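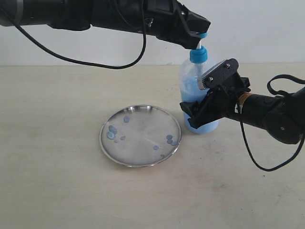 Two arms at the bottle, one at the spout and one round the body, with drops on the steel plate.

Landden Shared Robotics Room
Good Practice Group: minutes of the meeting held 11/3/25

Chair: Jocelyn Grewal
Minutes: Sylvie Kowalchuk
Also present: members from the Wuvasen and Thibodeau benches
Apologies: Hikelell bench (comments sent in writing and read out under item 3)

1. Minutes of the last meeting
Agreed, with one spelling put right. The action on cable ties is carried over to item 4.

2. Draft rules for liquids near the arms
Jocelyn opened by saying how pleased she was with the response to the draft. 87 comments came in, nearly all of them useful, and she had read every one (twice, in the case of the long one about towels!). The group went through the main points.

2.1 Coloured water. Agreed that practice liquids should be water with food colouring unless the bench lead has signed for something else. Colour makes drips easy to spot on a pale table and everyone was keen to keep it. The bottle label must say what is in it and the date it was filled.

2.2 Catch plate. Every dispensing task to have a rimmed metal plate on the table before the arms are switched on. Thibodeau asked whether a plastic tray would do. After some lively talk it was agreed that steel is the standard and trays may be used for rinsing only.

2.3 Two arms on one bottle. This got the best discussion of the day. Wuvasen bench explained how they split the work, with one gripper holding the body and the other on the spout, and suggested the rule be written around that. Wording agreed: "The holding arm closes first and opens last. The spout arm does not move until the holding arm has reported a steady grip." Sylvie to add a small drawing.

2.4 Grip force. Draft figure of 6 newtons for soft bottles left as it is for the trial. Wuvasen think it could go lower and offered to test this, which was warmly welcomed.

2.5 Wiping down. Table and plate to be wiped between users, even if they look clean. Cloths live in the drawer under the sink and go back there.

3. Written comments from Hikelell bench
Hikelell support the draft and would like the stop button check done aloud by two people at the start of each session. Everyone liked this. It goes in as rule 1, and the rest move down.
They also asked for a longer gap between sessions. Not agreed for now; to be looked at again in February.

4. Cables
The draft says cables must be "tidy", and several people felt that was too loose to be any use. A hanging loop is needed for the wrist to turn freely, so tying everything down tight is no answer either. New wording: loops are allowed if they stay clear of the tabletop and of the other arm through the full movement, checked at slow speed before the first run. Jocelyn said this was the rule she had most wanted to get right and thanked Thibodeau for the wording.

5. Sign-off sheet
Sylvie showed the new one-page sheet, which replaces the old form with its 47 boxes. Real delight round the table. One change: the space for notes to be made bigger, as that is the part people read.

6. Any other business
Wuvasen offered to host an open bench hour so that new members can try the rules out on a dispensing task. Gladly accepted.
The kettle is not to be plugged into the arm sockets.

Actions
Jocelyn: send out the second draft with rules renumbered.
Sylvie: drawing for 2.3; larger notes space on the sheet; print 2 copies for the wall.
Wuvasen: grip force tests, results to the group by email.
Thibodeau: try the slow-speed cable check on both arms and report back.

Next meeting: February, same room, date to be sent round by Sylvie.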